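Home accessories > Mirrors > Table and vanity mirrors

Morais vanity mirror, white, oval glass

The Morais is a vanity mirror for the bedroom, the dressing corner or the hall. The glass is oval and it sits in a thick white frame with scrolls, a rose at the lower left and small flowers and leaves along the top. The pattern was drawn by Rosário Patrício for our Fumel collection and it has stayed the same from the first series of 1000 pieces. 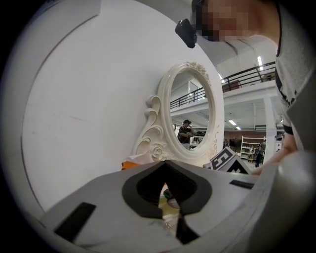
We advise to place the mirror on a flat surface, near to a window but not in direct sun. For cleaning the glass use a soft cloth with little water. The relief of the frame collects dust, so a dry paintbrush is the best tool for it. Please do not use alcohol or products with bleach on the white finish.

Article number: Leken 1001. Every mirror is packed in a double carton. Orders made before 5th February are sent with the old carton, the mirror inside is the same.

For shops and hotels we can prepare larger quantities. Please write to Sérgio Falcão at the Praston sales office.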